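The Prirnley Public Library has named Viola Pagano as its first full-time coordinator of youth programs. She takes over a schedule that had been divided among the reference staff, and she spoke with the library newsletter shortly before the fall registration period opened in September.

Ms. Pagano said her first concern is the age at which children stop coming. "We see families every week until fourth grade or so," she said. "After that, many of them come only when a report is due."

The library has set aside 300 program seats for the season, and registration will no longer be limited to cardholders. Ms. Pagano described the old rule as a burden on families who live just outside the town line.

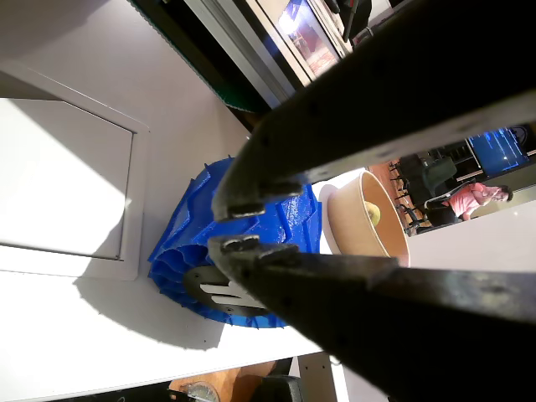
Theda Diekmann asked whether residents might then lose their places to visitors. Ms. Pagano replied that residents will register first, for a period of five days, before the remaining seats are opened to others.

The reading groups will also change. Students in grades 4 to 6 will meet apart from older students, and each group will choose its own books from a list of 500 titles. "They finish what they pick," Ms. Pagano said. "I am willing to buy a few books I would not have picked myself."

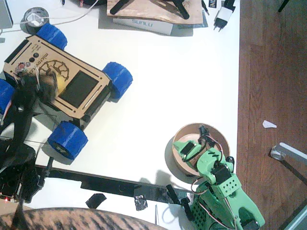 The small wheeled car with its blue wheels.

Asked about evening hours, Ms. Pagano said the Amato Room will stay open to teens until 8 p.m. during the school year. Isamu Chiba will supervise homework help there, and parents will not be required to remain in the building.
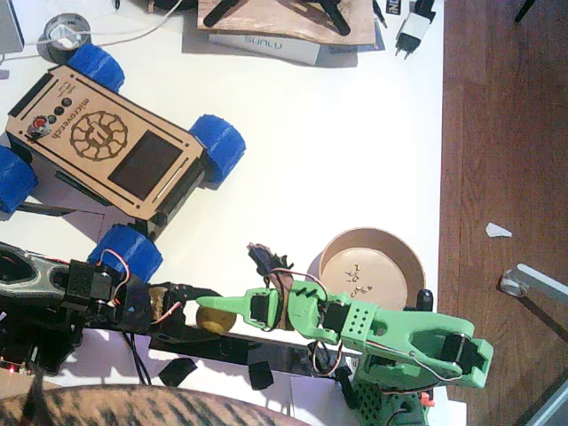 A view from above of the rover, with "microwerch" engraved on its top.

Ms. Pagano said the library will review attendance in May. She has asked parents to write to her directly with complaints about meeting times, and several already have.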